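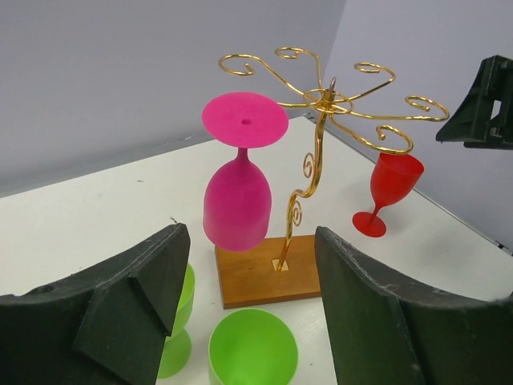 Fault 202 and the gripper that thought it was open

I lost most of a week to this one, so the details go here before I forget them. If you run Nernik grippers behind a Fukitz motion controller and you clear faults from a script, check what your script does with 202.

The cell has two arms facing a shared table, and each arm has a parallel gripper with a wrist camera. The task is called Bakilana in our job list. It involves putting stemware on a wire rack with a wooden base: pick up a glass, turn it over, bring the foot up past a hook, let go, back out. It's a useful test job because the rack is light and the hooks are thin, and small errors in position show up as something falling over. There are also cups on the table that don't go on the rack and have to be moved out of the way.

What went wrong first

The first sign was a glass that came back. One arm hung it on a hook, the log said the gripper opened, and the arm retreated with the glass still between the fingers. The hook held for the first part of the move. Then the rack tipped, the base slid, and the second arm was on its approach path to where the rack had been. The collision monitor on the second arm tripped on contact with the post and both arms stopped.

No damage to the arms. A hook on the rack got bent and I bent it back with pliers.

I wrote it off as a sticky release. The finger faces on these grippers are worn, and the top edge of one of them has started to fray. Worn faces grab more than you expect on a thin stem. I cleaned the faces, raised the opening width in the release step, and went back to running the job. It ran clean for the rest of the day.

The next morning it happened again, with a cup this time. The arm picked the cup up by the rim, moved it, reported release and dragged it back across the table. A cup has no stem, and a finger on the inside of the wall has nothing to hook on. That was the end of the sticky release theory.

What the log said

The gripper reports a position, a motor current and a status word. The motion controller polls all three and writes them to the same log as the joint data. For the failed release, the log looked like this in order:

open command sent
gripper position moving
gripper position at target
motor current low
status word: ready
arm retreat started

Every line of that is what a good release looks like. I compared it with a good release from the day before and the two were the same apart from the time stamps. This is the sort of thing that makes you doubt the log, so I put calipers on the fingers. With the gripper commanded to the full release width, the gap between the fingertips was 4 mm narrower than the reported value.

The error was the same at every width I tried. A constant offset points at the zero reference, and the zero reference on this gripper is set when it homes. On power-up it drives to the closed stop, watches for the current to rise, calls that zero, and opens to the standby width. If something is between the fingers when it does that, it will find the object, call the object zero, and be wrong by the thickness of the object from then on.

That gets you an offset in the other direction, though. If the gripper homes on an object, the true gap is wider than reported. Mine was narrower. I went around this loop for longer than I want to say. 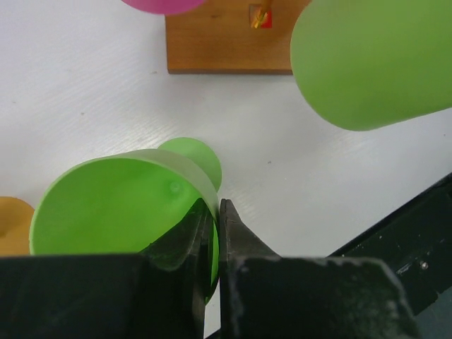 Cup grasp at the rim, one finger on the inner wall and one on the outside.

What was really happening

The gripper keeps its last position in memory when it loses power, and on power-up it loads that value and uses it until homing is complete. If the position was changing at the moment power went away, the stored value is the last one saved and the fingers may have moved past it. The manual covers this. It says the unit will raise fault 202, "reference not confirmed," and will hold the fault until a homing cycle has been run.

So the gripper was losing power for a moment, partway through a closing move. It saved a position, the fingers coasted further closed, and it came back up with a stored value wider than the real gap. It raised 202 as designed.

My recovery script then cleared it.

I wrote the script a long time ago for a different problem. The Fukitz controller used to raise a communication warning on the gripper bus whenever the wrist camera restarted its stream, and the warning blocked the job until someone pressed reset. The script watched for a blocked job, sent a reset to the gripper, waited 2 seconds, and if the status word came back as ready it resumed. It did not look at the code. It had no list of codes. It sent the reset to anything that was in a fault state.

The manual says a reset alone will not clear 202. On the firmware I have, it does. After a reset the fault bit drops, the status word reads ready, and the unconfirmed bit stays set in a second status register that the motion controller doesn't poll. So the information was there, in a place I wasn't reading.

The power loss

The supply dip took less time to find. The arm's tool connector has a strain relief clamp, and the screw on it had backed out. With the wrist rolled to turn a glass upside down, the cable pulled on the connector and the gripper supply opened for an instant. The camera has its own cable and never noticed, which is why there was no gap in the video to tip me off.

It matched the pattern of failures once I knew to look for it. The wrist roll comes with the fingers closed and holding, and at that point the motor is still making small closing corrections. That's the moment when a stored position is most likely to be stale. The bad reference then stays until the next time someone homes the gripper, so the failure can appear on the next object and not on the one that caused it. In the case of the cup, the supply dip was on the glass before it.

I checked this by holding the wrist at the worst roll angle and moving the cable by hand, arm in brake, with a meter on the supply pins. The voltage dropped out every time I pulled toward the elbow.

The safety side

I've been treating this as a grasp problem, and mostly it is one. The part that bothers me more is the second arm. It was allowed to enter the shared volume on the strength of the first arm reporting that it had let go. The interlock between the two arms reads a "clear" flag, and the flag is set by the release step when the gripper position reaches target. One bad sensor value opened the gate for the other arm.

There's a proper safety controller in the cell, a Firkden unit, and it handles the stop circuit and the guard. It worked. It has nothing to do with the flag I'm describing, which is plain program logic and was never rated as anything. Still, I had come to lean on that flag as if it meant something physical. It means that a number was equal to another number.

The tripped collision monitor is the only reason the incident ended with a bent hook. I had it set fairly loose on the second arm to stop nuisance trips when a glass brushes the rack.

What I changed

The recovery script now has an allow list. It resets the bus warning and nothing else. Every other code stops the job and leaves it stopped, and 202 gets its own message telling the operator to empty the fingers by hand before homing. Homing with an object in the grip would swap one offset for another, so the script does not home on its own.

The motion controller now polls the second status register. This costs a little bus time. The poll period for the motor current had to go up to make room and I don't see any effect on the grasps so far.

The release step checks the wrist camera. It's a crude check. The camera looks down past the fingers, so an object that is still held shows up in the same patch of the picture after the first part of the retreat as it did before. If the patch hasn't changed enough, the arm stops. It has trouble when there's another object of the same color directly behind the held one, and with two green pieces close together on the table I get false stops. I can live with false stops.

The retreat itself is now split into 2 moves. The first is short and slow, and the clear flag isn't set until it ends and the camera check passes. This adds time to every cycle.

The strain relief has a new screw with thread locker, and I've put the tool connectors on the monthly check. The other arm's clamp was tight. I tightened it anyway and it took a little more than a quarter turn.

The collision threshold on the second arm is back to the default. It trips more. I'd like to get the approach path far enough from the hooks that it stops tripping, and that means moving the rack base toward the back corner, where the reach is poor for a full wrist roll. I haven't worked that out yet.

Still open

I haven't tested whether newer gripper firmware fixes the reset behavior. The release notes mention "improved fault handling," which could be anything. I've sent the register dumps to Nernik support and they have confirmed receipt.

The calipers are staying in the cell. I check the gap at one width at the start of each session and write the number on the sheet by the door. If the offset comes back with the clamp tight and no 202 in the log, I'll add a follow-up to this post.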